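Packaging line support log: self-seal bags, lip not closing
Product: clear greetings card bags, C6, Lirnano range
Site: Rudville packing unit
Status: closed, with one follow-up open

Fault as reported

Bags supplied for boxed card sets are opening at the flap after packing. The customer says the flap sticks when first pressed down and lifts at the corners overnight. No change to card, envelope or packing method. The order was for six cartons, 720 bags to a carton, and the fault was noticed part way through the second carton. The first carton was used without complaint.

The customer asked for replacement stock straight away. Held until the cause was known, as replacement bags from the same batch could fail in the same way.

First reply

Asked the customer for the following:
Batch code from the end label of each carton.
Where the cartons are stored, and for how long before use.
Thickness of the packed card and envelope together.
A few failed bags, sent flat and unfolded, with the release strip if they still had it.

The carton codes came back the same afternoon. All six are one batch, so a mixed delivery was ruled out. Storage was given as "on the racking by the loading door". The cards are single fold, one envelope each, no inserts.

Checks on returned bags

1. Bag size. Measured against the order. Width and depth are correct. The flap is the full length and the fold line is straight. No fault.

2. Adhesive position. The adhesive line should sit on the flap, parallel to the fold, and stop just short of each side. It does on all the bags returned. No fault.

3. Adhesive condition. Weak on the failed bags. Fine dust is visible along the adhesive under a magnifier, heaviest at both ends. Unused bags from the same carton, with the strip still in place, have clean adhesive and seal properly.

4. Release strip. Comes away in one piece on unused bags. No residue left on the strip. No fault.

5. Static. The film picks up dust readily after being slid out of the stack. Normal for this material, but it matters if strips are taken off well before the bag is closed.

Packing method

The customer was asked to describe the job step by step. The packers peel the strips from a stack of bags first, then fill them, then close them. On the first carton the strips were peeled one at a time. Batch peeling started with the second carton to save time. The initial report said the method had not changed, so this was missed at the start.

Peeled bags were standing open for nearly 20 minutes before closing. The bench is next to the guillotine, where the Semwood board is trimmed, and the dust on the returned bags matches the colour of that board.

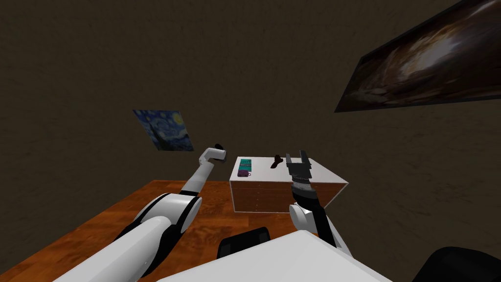 Bench test

Bags from our own shelf stock were tested in two groups, each packed with one card and one envelope.

Group A: strip removed, flap closed at once, thumb run along the full width of the seal. All flaps still closed the next morning.

Group B: strip removed, bag left open beside the board trimmer, then closed in the same way. Corners lifting on most of the bags by the next morning -- same pattern as the returned samples.

A further check was made for cold film. Bags kept in the unheated store overnight and closed straight from the carton held less well at first than bags kept in the packing room. The difference was small. It would not cause the fault alone, but the racking by the loading door will not be helping.

Cause

Board dust on exposed adhesive. Cold storage is a possible minor factor. Batch is within specification.

Advice sent

Fill the bag before removing the strip.
Close the flap as soon as the strip is off, pressing from the middle out to each side.
Move the bench away from the guillotine, or pack when it is not running.
Bring cartons into the packing room the day before use and keep the inner wrap closed.
Do not try to re-seal failed bags. Re-bag the card.

Re-seal note: the flap can be opened and closed a few times if the adhesive stays clean. Once dust is on it, wiping makes it worse.

Outcome

Customer went back to peeling one bag at a time. No lifting reported on the remainder of the second carton or on the third. One carton sent as goodwill, different batch, carriage by Dursun. Original stock not recalled.

Open item

The carton label gives no storage advice. Request passed to the print room to add "store at room temperature, remove strip last" at the March reprint -- waiting for a proof.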